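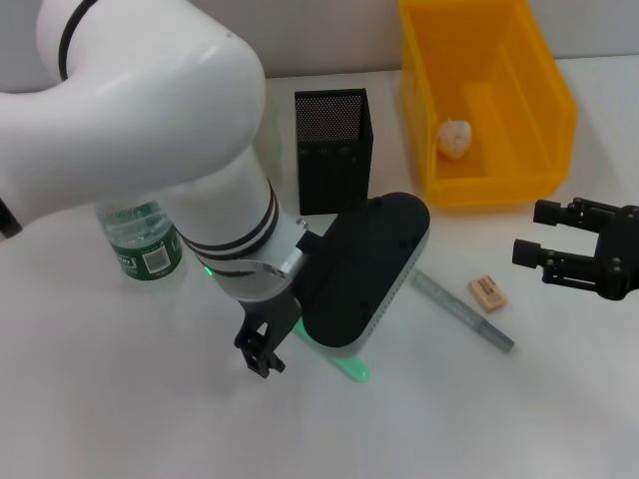 Chapter 3: Lending a Robot Your Hands

You already know how to put a pen away. You've done it so often that you probably couldn't say which finger moves first, how hard you squeeze, or when you decide the pen is lined up well enough to drop. Try writing it down as instructions for a stranger who has never held anything. Most people fill half a page and are still above the table!

This chapter is about skipping the half page. We move the robot through the task ourselves, the robot records what its joints and cameras went through, and later a learning program looks for what our attempts had in common. One attempt recorded from start to finish is called a demonstration. There are two main ways to give one, and you'll try both on the Rennie bench.

3.1 Hand on the arm

The first way is called kinesthetic teaching, a mouthful that means you take hold of the arm and push it where you want it to go. The motors carry the arm's own weight, so a good one feels a bit like steering a shopping trolley with decent wheels. You feel the joint limits through your palms, and you learn very quickly which poses the arm dislikes.

Its weakness is you. Your sleeve and your elbow end up in the recording, right where the camera needs to see the bin. Two arms are harder again, as you only have one body to stand between them, and a hand with many finger joints is close to hopeless to pose this way while the wrist is also moving. 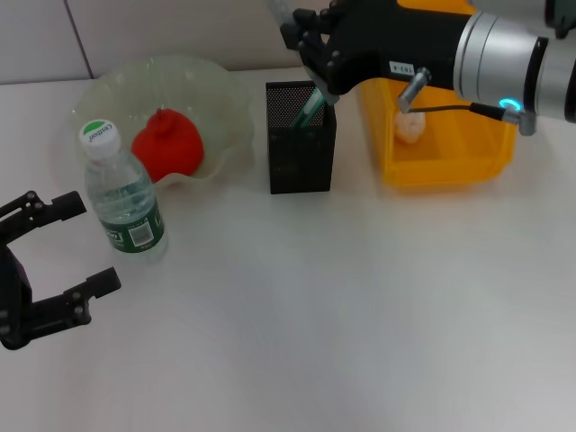
3.2 Hand on something else

The second way is teleoperation. You stand back and drive the robot from a distance, and your body stays out of the view. The controller might be a joystick, a glove, or a small copy of the arm that the big one follows (the Liltik leader arms in your lab kit are of this last sort). With a glove, your fingers bend and the robot's fingers bend, and the first time it works you will grin like a fool.

Then you'll drop something. Your fingers and the robot's are different lengths, there is a short delay, and unless your controller pushes back you can't feel the grip at all. New operators tend to squeeze far too hard or let go early. Expect your first 17 attempts to look clumsy, and keep notes on them anyway, as they show you where the task is difficult.

A simple gripper with two fingers is the kinder place to begin. It opens, it closes, and all the skill goes into where you put it before it does either.
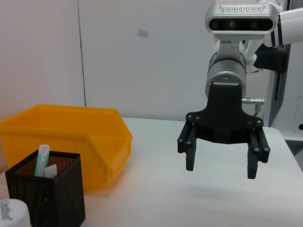
Camera position matters just as much. A view from above takes in the whole bench but loses small things behind the arm, while a camera at the wrist gets in close and loses the rest. We record both, and the Sidatetti logger stamps them with the same clock so that they can be matched up later.

Before you start

Pick one small job with a clear finish, such as a marker into a pen holder or an eraser into a bin. Plan on about 30 demonstrations. Shift the objects a little between goes, and return the arm to its start pose each time. Work in pairs, with one person driving and the other at the stop button, and swap when the driver's wrist gets tired.

Section 3.3 begins with the controller checks.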